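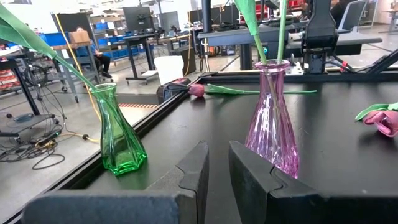

Figure 3. Two glass vases of the kinds discussed in Section 4: green faceted glass with a hexagonal base (left) and ribbed pink-purple glass (right).

4. Household Glass and the Reuse Question

4.1 Scope of the survey

The records used in this section come from the Ustutby household survey, which asked residents to list the decorative glass they owned, how they had come to own it, and what they planned to do with it. A total of 2,894 pieces were entered. Drinking glasses, light fittings and window glass were left out. Jars and bottles were counted only when the owner reported using them for flowers or display.

Each piece was placed in one of nine form groups, based on the outline of the body and the treatment of the surface. Faceted and ribbed vases form separate groups, although owners often used the same word, "cut," for both. In this paper "faceted" refers to flat planes that meet at an edge, and "ribbed" refers to raised lines running along the body. Where the owner's own wording was unclear, the piece was assigned to a general group and does not enter the comparison in Section 4.3.

Color was recorded as the owner gave it. This produced some overlap between pink, purple and violet, and these answers were later combined. Green was kept as a single category whatever the shade.

4.2 How pieces enter the home

Most vases in the survey were not bought by the person who now keeps them. Owners described them as gifts, as items passed down within a family, or as containers that arrived with a delivery of flowers and were never returned or thrown away. This last route deserves more attention than it has received. Michalski, in an earlier study of kitchen storage, treated containers received with flowers as short-lived packaging. The Ustutby records do not support that reading. Many of these pieces had been kept through at least one change of address, and several owners ranked them above vases they had paid for.

Tall, narrow-necked forms were kept longer than wide bowls. Owners gave practical grounds: a narrow neck holds a single stem upright, and the piece takes up little room on a shelf. Tulips were the flower named most often in these answers. Owners of wide bowls more often said that they needed a full bunch to make the vase worth using, and that they seldom had one.

4.3 Return and resale

A smaller group of 700 pieces was followed through the Grerkora resale program, where residents could leave glass at a staffed counter for cleaning and sale. Staff used the Skirnex grading sheet, which scores chips, clouding and stability on a scale from 1 to 10. Pieces with a score below 5 were sent for recycling.

Clouding was the most common reason for a low score, ahead of chips at the lip. It was noted more often in clear glass than in colored glass, though this may reflect how easily it can be seen. Graders also reported difficulty with ribbed surfaces, where mineral deposits settle between the ribs and can be mistaken for part of the pattern. A second grading held in November changed the score of some ribbed pieces, and the later score is the one used in Table 5.

Prices were set by size and grade alone. The effect of color on the time to sale is taken up in Section 5.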